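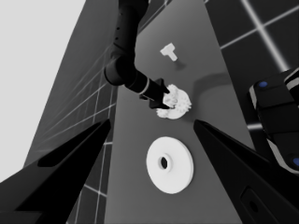
Figure 1. White parts on a gray tabletop, computer rendering.

Does a Star Name Sell a Revival? Ticket Sales for Clisaser at the Tirkgate Playhouse
Project report, Theater Management
May 4, 2022

1. What we set out to check

People in our field like to say that a famous lead fills a house. The claim gets repeated in trade columns and in half of our course readings, usually with one big hit as proof. We wanted to test it on something small enough to look at closely. The Tirkgate Playhouse revived the musical Clisaser in January and changed its lead partway through the run. The first performer was known locally. The second had been a regular on a television drama and was advertised heavily.

2. Data

The box office gave us a file of 3,242 ticket orders. Each order shows the date it was placed, the performance, the price band and whether a discount code was used. It does not say why anyone bought a ticket, and we have tried to remember that. Group orders from schools were removed, as they were booked before the casting news came out.

We split the orders into two periods, before and after the announcement of the new lead. We had hoped to compare the run with the Multimcombe production of the same show, but that theater only shared weekly totals, so it appears here as background.

3. Findings

Orders went up after the announcement. The playhouse's own newsletter called this a triumph. We are less sure. Three other things changed in the same period: the cheapest seats were discounted, a second matinee was added, and the reviews appeared. Once the discounted orders are taken out, most of the rise goes with them.

Full-price orders for the front section did increase, and this is the best evidence for the star effect that we have. It is also a small part of the house. Multimcombe kept the same cast all the way through and its weekly totals climbed toward closing too – which suggests that people simply leave it late.

4. Problems with our method

The Baluyot model, which our course uses for predicting demand, assumes that buyers know who is in the cast when they order. The Tirkgate booking page listed no cast at all for the first two weeks. We ran the model anyway and do not put much weight on the result.

We also have no figures for refunds. If fans of the first lead asked for their money back, our file would not show it.

5. What we would say to a producer

The new lead may have helped. Nothing we found justifies the size of the advertising bill, and a producer planning another cast change should hold prices steady for at least the first weeks so that somebody can measure it properly.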